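Utari Home Help
Laundry and Linen > Folding and storing

How do you fold T-shirts so they all come out the same size?

Posted by starden_socks
1,876 views

Hello all! I've finally got a proper table to fold on after years of using the bed, and I'm so pleased with it that I've decided to learn to fold properly. The trouble is that my T-shirts come out every size going. Some are long and thin, some are nearly square, and when I stack them the whole lot leans over and slides off the shelf by the end of the week.

I've got about 20 T-shirts that need to live on one shelf, which is 42 cm wide, so I'd like two piles next to each other. They're nearly all plain cotton, a few are quite old and have gone soft and a bit twisted at the side seams. I've watched the very fast method where you pinch two points and flip, and it's great fun but I only get it right one time in five.

Is there a slower way that works every time? And do you do the easy things first or the awkward ones? I always seem to do the easy ones and then run out of steam with a basket still half full.

Three replies

Posted by Tanasarn

Oh, I love this question! Folding is my favourite bit of the whole wash (I'll happily do it with the radio on for an hour) and the slow way is the one I'd go for. The fast flip is a party trick. Lovely when it works, but you can't easily put a crooked one right halfway through.

The big secret is that most of the work happens before the first fold. If the shirt goes down twisted, it stays twisted, and you end up with one fat corner. So I spend longer smoothing than folding. Front side down, collar away from me, hem towards me, and then I run both hands out from the middle to the sides. Have a feel for sleeves that have tucked themselves under, too - it's nearly always a sleeve that makes the finished shirt lumpy.

Then you need a guide. I used a magazine for years, and now I have a bit of stiff card cut to 20 cm wide, which would suit your shelf nicely as you'd get two piles in with a little gap. Any card will do as long as you use the same one every time.

My steps, which take me no time at all now:

1. Get the shirt flat on the table and sort out the sleeves before anything else. One that's gone down sideways, with the bottom half bending off towards the edge and a sleeve caught underneath, wants picking up by the shoulders and laying down again. Tugging at it from one end only moves the crease along. Keep your finished pile at the back of the table and the basket in the other corner, so you've got the whole middle to work in.

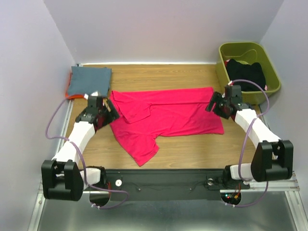 2. Lay the card in the centre, just under the collar, with its top edge touching the neckline. Give it a little pat so it doesn't wander.

3. Bring one side over the card, all the way from shoulder to hem. The sleeve will stick out past the other side, so turn it back on itself until it lies along the edge of the card. Smooth it down.

4. Same again with the other side. You should now have a long strip with straight sides. If the strip is wider at the hem than at the top, open out the last fold and do it again, it only takes a second.

5. Slide the card out from the collar end.

6. Fold the hem up to just below the collar, then fold the whole thing in half again. For long shirts, fold in thirds. Turn it over and there's your neat front!

For the old ones that have gone twisted, ignore the side seams completely. Line them up by the shoulders and let the seams end up wherever they like. Once it's folded you won't see them.

As for order, I go by colour and thickness. Big heavy things first so they make a firm bottom to the pile, then the T-shirts, and all the dark things at the very end because I find black on black so hard to see in the evening. If your basket is full of black clothes, do those in the morning by the window. It makes a huge difference, I promise.

Do tell us how you get on, I'd love to hear!

Posted by trarari2

just roll them. takes up less room and you can see all of them at once

Posted by middle_shelf

I do something very like Tanasarn, only without the card, as my forearm is close enough. Elbow at the hem, fingers at the collar, fold the sides in over it. A bit silly to look at but it's quick!

On rolling: I tried it and I did like it in a drawer, where the sides hold everything upright. On an open shelf mine unrolled themselves every time I pulled one out, so I went back to flat piles. If you have a shallow box that fits the shelf, rolling might be worth another go.

Two small things I'd add. Fold them while they're still a tiny bit warm from the airer or the dryer if you can, as cotton seems to behave so much better then. And put clean ones in at the bottom of the pile. I wore the same four shirts all summer until I started doing that, and then I found a green one I'd forgotten I owned and was delighted.

Reply from starden_socks

Thank you, this is brilliant! I cut up a cereal box and did the whole basket tonight. First three were wonky and then it clicked. Both piles are on the shelf and so far they're standing up straight. The long ones did need thirds. Going to try the forearm next time as the cereal box is already going soft at the corners.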